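ベッドの上で衣類をたたむ作業について、Indineで居室の衣類管理手順を担当する人に話を聞いた。2026年1月3日、場所はUrkisgateの居室棟である。氏名の掲載は辞退されたため、以下では「担当者」と記す。発言は録音から起こし、重複と言いよどみを整理した。

対象は、乾燥済みの私服と作業着を居室内でたたみ、棚に収めるまでの工程に限った。洗濯と乾燥の条件は、後工程に影響する範囲でのみ扱う。

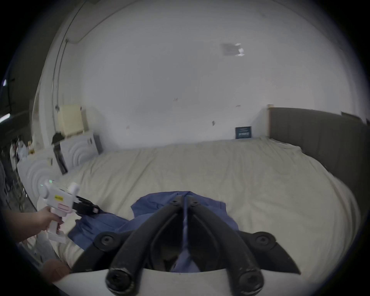
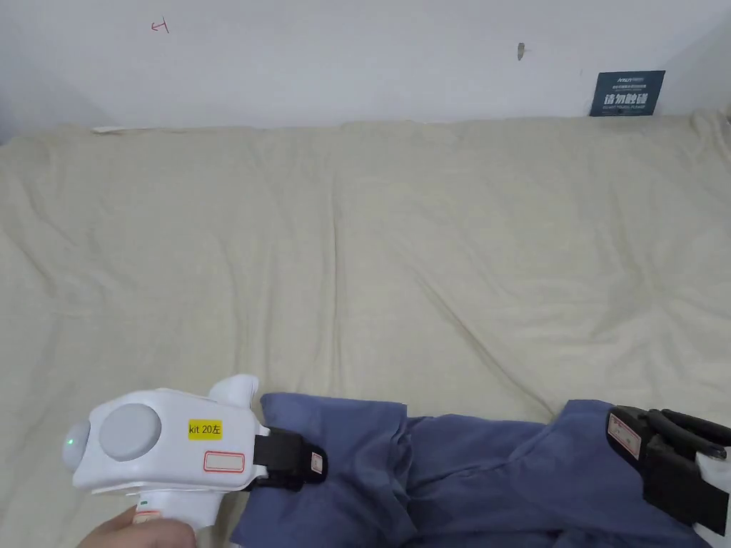
青系の布と淡い色のシーツ(2点とも)

## 作業面としてのベッド

最初に、なぜ机を使わないのかを尋ねた。

「机は奥行きが足りません。上着を一枚広げると袖が両側に垂れます。垂れた袖は自重で身頃を引くので、折る前に中心線がずれる。居室にある水平な面で、袖まで全部載るのはベッドだけです」

Urkisgateの居室に入っているベッドはPirbergのもので、マットレスの幅は1433ミリメートルある。担当者の手順書では、このうち壁側を仮置き、手前側を作業域として使う。境界線を引くわけではなく、目安は枕の中央だという。

「手前といっても縁ぎりぎりは避けます。マットレスの縁は丸いので、そこに掛かった布は必ず落ちる方向に動きます。手のひら一つ分は内側に入れる。手順書には『縁から手幅』と書いてあります。ミリで書いた版もあったんですが、測る人がいなかったので戻しました」

面が柔らかいことの影響についても聞いた。担当者によれば、問題は二種類に分かれる。沈み込みと、シーツのしわである。

「沈み込みは押さえるときに出ます。机の上なら、手のひらで押せば布の空気が抜けて折り目が決まる。ベッドで同じことをすると、布がマットレスと一緒に沈んで、手を離すと戻ってくる。折り目はつきません。ですから、押さえる代わりに撫でます。折り山に沿って指の腹を一方向に滑らせる。往復はさせません」

シーツのしわについては、意外に許容範囲が広い。

「上に載せる布より浅いしわなら放っておきます。問題になるのは、しわの山が折り線と交差する場合です。交差すると折り線がそこで曲がる。平行なら影響は出ません。作業前にシーツを全部伸ばす人がいますが、三枚目をたたむころには元に戻っています。膝をついたり手をついたりするので」

シーツの素材は指定していない。ただし、滑りすぎる生地は避けるという。袖を折り返すときに身頃全体が回ってしまうためだ。綿の平織りで、何度か洗ったものが最も扱いやすいと担当者は述べた。

色については、作業着に濃色が多いことから、淡色のシーツのほうが端を見つけやすいとの説明だった。濃紺の上に濃紺を置いた場合、裾の二つ折りと単なるめくれの区別がつきにくい。手順書に色の指定はなく、備考欄に一行あるだけである。

## 丸まった布をほどく

乾燥機から出した衣類は、たいてい塊になっている。担当者が手順書の中で最も多く紙幅を割いたのは、折り方よりもこの塊をほどく段階だった。

「たたみ方の説明は世の中にいくらでもあります。どれも、平らに広げたところから始まる。でも時間がかかるのはその前です。どこが襟でどこが裾か分からない状態から、平らになるまで。そこを書いた手順書が見つからなかったので、自分で書きました」

手順書での呼び名は「端出し」である。塊の中から端を一つ見つけ、それを起点に残りを開いていく。端の候補には優先順位がある。

1. 襟またはウエストの帯
2. 裾
3. 袖口
4. 縫い代の交点(股、脇など)

上位に置かれているものほど硬い。硬い部分は塊の中でも形を保っており、触れば分かるというのが理由だ。

「見て探すより触って探すほうが速いです。塊の表面に出ているのは、だいたい身頃の中ほどの、目印のない部分です。上から軽くつまんで、厚みが変わるところを探す。厚くなったら縫い目か帯です。そこを持って、まず少しだけ引きます」

一気に引き抜くと、袖や脚が裏返ったまま出てくることがある。最初に引く量は、つまんだ端が塊から離れるところまで。そこで一度止め、つまんだ場所が何であるかを確認してから、反対側の手で対になる端を取る。

「両手で持つ位置は、同じ種類の端にそろえます。右手が襟なら左手も襟。右手が裾で左手が袖口だと、持ち上げたときに対角線で引くことになって、布が斜めに伸びます。織物ならまだいい。編み地は戻りません」

持ち上げるか、置いたまま開くかという点も聞いた。担当者は原則として置いたまま開く。

「持ち上げて振ると、確かに速く開きます。ただ、下ろしたときの位置が毎回変わる。下ろしてから引きずって直すと、シーツも一緒に寄ります。置いたまま、片方の端を止めて、もう片方を外側へ運ぶ。これだと布の位置は止めた側で決まっています」

止める側の手は、布の上に置くだけでよいとされている。強く押し込むと先に述べた沈み込みが起き、布に余計な斜めのしわが入る。逆に運ぶ側の手は、布をつまんだまま、面からあまり離さずに動かす。高く上げるほど、途中の布がたるんで二重になりやすい。

「二重になったら、そこだけ直そうとしないことです。中央を引っ張ると両端が動きます。運んだ側の端まで戻って、少し浮かせて、もう一度下ろす。手数は増えますが、結果はこちらのほうが安定します」

## ズボンの場合

作業ズボンは、端出しの後の扱いが上着と異なる。脚が二本あるため、開くというより重ねる作業になる。

担当者の手順では、まずウエストの帯を見つけ、前中心と後ろ中心をつまむ。二点を引き離すと、左右の脚が自然に重なる方向へ落ちる。そのまま寝かせ、股の縫い目を外へ出す。

「股の三角が中に入り込んでいることが多いです。これを出さないまま折ると、たたんだ後にそこだけ厚くなって、積んだときに傾く。外へ出した三角は、脚の線に合わせて内側へ折り返します。出してから折る。出さずに済ませる方法はいろいろ試しましたが、うまくいきませんでした」

脚の重なりは、裾でそろえるか、内股の縫い目でそろえるかの二通りがある。手順書では縫い目を優先する。裾は左右で丈がわずかに違う個体があり、裾に合わせると膝のあたりで縫い目がずれていく。膝の補強布がある型では、このずれが段差として残る。

続いて長さ方向の折りに移る。担当者が採用しているのは、半分に折った後、さらに三つに折る形だ。

「半分、半分、半分と折っていくほうが説明は簡単です。ただ、最後の一回で厚みが出て、折り山が開いてくる。三つ折りなら最後の端が内側に入るので、ベッドの上で圧をかけなくても形が保てます。柔らかい面で作業する以上、圧に頼らない折り方を選ぶことになります」

ポケットの中袋については、専用の項目が設けられていた。乾燥後に中袋が外へ出ていることがあり、これを戻す時点は寝かせた直後と定めている。半分に折った後に気づいた場合は、一度開く。手を差し込んで直すと、重ねた脚がずれるためである。

## 上着とシャツの場合

シャツでは、前立てを上にするか下にするかで流儀が分かれる。担当者の手順書は下を指定している。背中側が上になるよう伏せ、袖を背中の上へ折る。

「前立てが下だと、ボタンの列がシーツに引っかかって軸になってくれます。袖を折るときに回りにくい。仕上がったものをひっくり返せば、前が上に来ます」

ボタンは全部留めない。第一ボタンと、胸の高さの一つ、それに裾の一つを留める。全部留める方法と比べて仕上がりに差は見られなかったと担当者は説明した。留めない方法では前身頃が左右に逃げるため、採用していない。

袖の折り返しは、肩の縫い目を基準とし、袖口が裾の方向を向くように置く。長袖の場合、袖が裾からはみ出すことがある。このときは袖口だけを上へ折り返す。袖全体の角度を変えると、肩の部分に三角形の厚みが残る。

折り上がりの幅は棚から決まる。居室の収納は、同じPirbergの箱をKaijageという棚枠に差し込む構成で、箱の内寸の幅が347ミリメートルである。

「箱に一列で入れるなら幅いっぱいでいい。二列なら半分弱です。上着は一列、Tシャツと下着は二列にしています。折り幅を服の大きさから決めると、箱ごとに違う幅の束ができて、隙間で倒れます。先に箱の寸法を見て、服をそれに合わせる。順序としてはそれだけの話です」

型紙の使用についても尋ねた。厚紙を当てて折る方法は広く知られている。

「試しました。机の上ならよいと思います。ベッドでは、型紙の角がマットレスに沈んで、引き抜くときに下の布を持っていきます。薄い樹脂板でも同じでした。今は使っていません。代わりに、肩の縫い目の真ん中という位置で覚えてもらっています。服が変わっても場所の名前は同じなので」

肩の縫い目がない型、たとえばラグラン袖では、襟の端から手幅の半分を取る。この例外は手順書の末尾の表に収められている。

## 二人で行う場合

大きな布や、厚手の上着は二人で扱うことがある。担当者はこの場合の受け渡しについて、独立した章を書いた。

基本の配置は、向かい合わせか、直角である。ベッドの片側が壁に接している居室では向かい合えないため、長辺に一人、足元に一人の直角配置になる。

「直角だと、二人の『手前』が違う方向を向きます。『手前に折って』と言うと、別々の方向に折ろうとする。ですから方向は物で言います。頭側、足側、壁側、通路側。前後左右は使いません」

持つ位置は、それぞれの側の角と決めておく。片方が動かし、片方が止める。同時に動かすと張力が読めず、布が浮いて落ちる位置がばらつく。

「二人だと倍の速さになると思われがちですが、シャツ一枚では一人のほうが速いです。効果が出るのは掛け布団カバーとか、つなぎの作業着ですね。つなぎは長いので、片方が肩、片方が足首を持つ。中央が下に触れたまま、両端を決められます」

手を離す順序も決めてある。後から布に触れた側が先に離す。最初に位置を決めた側が残っていれば、離した反動で布が動いても基準が失われない。

作業中の声かけは短く、動作の前に一回だけとされている。動作と同時に声を出す人が多いが、それでは相手が構える時間がない。担当者は、声の後に息を一つ吸う程度の間を置くよう勧めている。

## 仮置きと積み方

たたみ終えた衣類は、壁側の仮置き域に移す。ここでの原則は、積む高さを抑えることだ。

「マットレスの上で高く積むと、作業する人が膝をついた瞬間に傾きます。人が縁に体重をかけると面全体がそちらへ下がる。机ではまず起きないことです。低く積んで、列を増やす」

列の並びは、箱に収める順の逆になる。最後に収めるものを壁際に、最初に収めるものを通路側に置く。運ぶときには通路側から取っていけばよい。

移動時の持ち方は、片手を下に差し入れ、もう片手を上に添える。下の手を差し入れるとき、指先でシーツを押し下げながら進めると、最下段の布がめくれない。指を布に沿わせて差し入れた場合は、端が内側に巻き込まれやすい。

棚枠のKaijageは、外幅が1132ミリメートルで、箱を横に並べて使う。段の割り当ては次の通りである。

| 段 | 収めるもの | 向き |
|---|---|---|
| 上段 | シャツ、薄手の上着 | 折り山を手前 |
| 中段 | Tシャツ、下着、靴下 | 立てて二列 |
| 下段 | ズボン、つなぎ、厚手の上着 | 折り山を手前 |

重いものを下に置く理由は棚の安定のほかに、もう一つある。下段の箱は引き出したときに床に近く、重い束を持ち上げる高さが少なくて済む。

「中段だけ立てるのは、選ぶ頻度が高いからです。寝かせて積むと、下のものを取るときに上を崩す。シャツを立てないのは、襟がつぶれるためです。全部立てる収納を勧める本もありますが、襟のあるものには合わないと考えています」

## 判断に迷うもの

端の判別が難しいものとして、担当者が挙げたのは伸縮性のある下着、裏地付きの上着、そして裏返しのまま乾いた作業着である。

裏返しのものについては、乾かす前に表へ返すべきだという意見と、裏返しのまま乾かすべきだという意見がある。ポケットの袋布や縫い代が厚い服では、裏返しのほうが乾きは均一になる。担当者は後者を支持する。

「たたむ段階で返すことになりますが、それは工程に入れてしまえばいい。返すのは端出しの前です。塊のまま袖口に手を入れて、肩まで通して、肩を引き出す。開いてから返すと、もう一度塊に戻ってしまいます」

裏地付きの上着は、表地と裏地が別々に動く。裾を持って一度垂らし、裏地の溜まりを落としてから寝かせる。担当者が原則に反して持ち上げを認めているのは、この種類だけだった。

伸縮性のある下着は、引いて伸ばさないことに尽きる。ウエストの帯を平らにしようとして左右に引くと、手を離したときに縮み、本体側に波が残る。縮んだ状態の寸法のまま、上下に重ねて折る。

「波が気になる人は多いようですが、箱に入れれば同じです。そこに時間を使うなら、ズボンの股の三角を丁寧に出してもらったほうが、棚の状態はよくなります」

## 手順書の改訂

現在の手順書は、昨年の9月に全面的に組み直したものである。旧版は衣類の種類ごとに章を立てており、シャツの章にもズボンの章にも端出しの説明が重複していた。改訂後は、ほどく、寝かせる、折る、移す、収めるの工程順とし、種類ごとの違いは各工程の中に置いた。

「旧版は、初めて読む人には親切でした。シャツをたたみたければシャツの章を開けばいい。ただ、直すときに全部の章を直す必要があって、直し忘れが出ます。襟のつまみ方が章によって違う、という指摘を受けて組み直しました」

用語も整理した。「広げる」「開く」「伸ばす」が混在していたのを、塊から端を離す動作を「ほどく」、面に沿わせる動作を「寝かせる」に統一した。「伸ばす」は生地そのものを引く動作に限り、ほとんどの場合「伸ばさない」という形で現れる。

図の扱いは保留になっている。線画では布の厚みが伝わらず、折り山の上下が読み違えられる例があった。写真は厚みが出る反面、服の色や柄に目が行く。担当者は、線画の横に断面図を添える方式を試作中である。

「断面図は、折り終わりの状態を横から見たものです。線が何本重なっているかで、どこで折ったか分かる。読める人には早い。読めない人には何の図か分からない。いま両方付けて、どちらを見ているか聞いているところです」

残る課題として、担当者は左利きの人への対応を挙げた。工程の文章は物の位置で方向を示すため、ほぼそのまま使える。食い違うのは通路側から見た仮置き域の配置で、列を並べる向きが右利きの動作に合わせてある。逆向きの配置図を別紙で用意するか、利き手によらない並べ方に改めるかは決まっていない。

冬物の厚手の中綿入りについても、記述は空白のままである。圧縮して収める方法は中綿への影響が確認できておらず、現状では下段の箱に一着ずつ、二つ折りで入れている。箱の蓋は閉まらないため、外して棚枠の裏に立ててあるとのことだった。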